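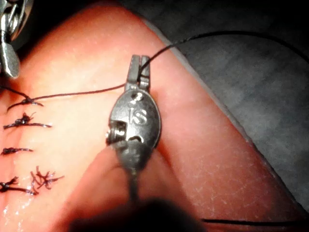
Suture practice pad review: three months with the Miltura skin pad

Posted November 18, 2019

I bought this pad back in August, when I was getting ready for a wound closure course and had already destroyed more bananas and pig's feet than I care to remember. (My roommate was very patient about the pig's feet. Up to a point.) I'd been using the thin Fletis pad that came in a starter kit, and I wanted something bigger that I could leave out on the desk and pick at for ten minutes before dinner without having to wash anything afterward.

So I ordered the large Miltura pad. I've used it most evenings, and I'm giving it four stars out of five. Long review ahead, sorry, I have feelings about this thing.

First, the size. It's big! The Fletis was so small that my knuckles hung off the side and I ended up resting my wrists on the table at a weird angle. With this one I can put both hands down where I'd want them and still have plenty of pad left over. The edges are rounded too, and I like that a lot more than I expected to, because the square corners on my old one used to catch the thread constantly. You'd pull through, the tail would swing around, and there it was, hooked under a corner again.

The surface is smooth with a little bit of shine to it. Up close you'll find faint creases and tiny pale specks in it, and I did wonder at first if I'd been sent a return. I don't think so. They don't feel like anything under the needle and they haven't turned into tears. Mostly I like them now, it looks a bit less like a toy.

How it feels to sew. The needle goes in with a small amount of push and then glides, and if you come in at a lazy angle the pad lets you know by bunching up in front of the tip. My old pad let me get away with murder. I'd skim along just under the top and think I was doing great. On this one I had to relearn turning my wrist properly, and my first week of simple interrupted stitches was ugly, ugly, ugly. By the second week they were sitting flat and I could space them by eye.

It does squeak a bit when you pull thread through fast. Drives my cat out of the room. A slower pull fixes it.

Thread matters more than I thought it would. I've mostly used plain black, and I'd tell anyone starting out to do the same. You can see every loop against the pad, and when you've crossed a throw the wrong way it's right there staring at you. I tried a pack of pale blue from Barnis for a while and it was nice thread, very soft, but under my desk lamp it kept disappearing on me. Back to black. I also leave a much longer tail than I used to. With a short one I was forever fishing around for the end, and with a long one I can lay it off to the side in a big lazy curve and grab it again when I need it.

Oh, and grab the thread with the very ends of the jaws! I was taking these huge greedy bites, halfway down the instrument, and then wondering why my loops wouldn't slide off. It's a tiny change and my knots got neater the same evening.

Durability. I kept a tally on the inside of the box lid for a while, because I'm like that, and I got to 200 stitches in one strip before it started to feel chewed up. I've since stopped counting, but there's still a good area I've hardly touched. Stitches hold with a fair amount of tension. I did manage to rip one straight out when I leaned on a knot way too hard, and that left a little slot I now have to work around. My fault, mostly, but a pad sold for beginners could stand to be a bit tougher near a cut, so there's part of my missing star.

The rest of the missing star goes to lint. This thing picks up everything. Cat hair, sweater fuzz, crumbs from a granola bar I was eating nowhere near it. I rinse it with lukewarm water and a drop of dish soap and pat it with a towel, and it comes up fine, but then it wants to dry flat and you can't use it right away unless you like chasing it across the table. I put a rubbery shelf liner underneath now and it stays where I leave it.

Smell: there was one. Kind of like a new shower curtain. It was gone after 6 days on a windowsill.

What's in the box is the pad and a folded sheet of stitch diagrams, and the diagrams are pretty small. No instruments, no thread. If you're starting from zero you'll want to budget for those, and a set from Wei is what I've been using alongside it without any complaints (the scissors are so-so).

Would I buy it again? Yes, though I'd wait for a sale. If you only need to learn one knot for one class, the little Fletis will do you fine and takes up no room at all. But if you want to sit down every night and get better at this, get the big pad. I'm on to running stitches now and mine still wander off to the left by the end of the row. Will update if the pad gives out before I fix that.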